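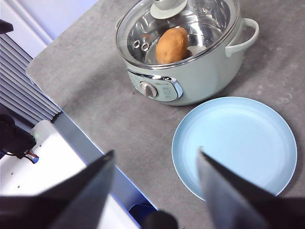
Review: the Drullow megaphone, after one season of marches

Filed under: Street Actions | Gear & Reviews

I bought the Drullow in November for our tenants' group in Nekbridge. Before, we borrowed an old one from Wael Belhaj, and it was so heavy that each speaker gave it back after 3 minutes.

The Drullow is light, and the strap does not cut the shoulder. At the Caldeira bridge we were 100 people with traffic beside us, and the last row could hear Zulmira Abreu well — even when she spoke softly. The siren button I do not like. It sits too near the talk button, and I pressed it two times by mistake during a minute of silence.

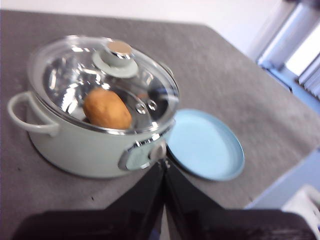 Potato in the pot, lid on.

The batteries are the weak point. They gave us one long afternoon and then the voice became thin. Take a second set with you. The volume wheel is also stiff when you wear gloves.

For a small group I recommend it. For a big square like the one in Bondordale you will need a real speaker on a cart.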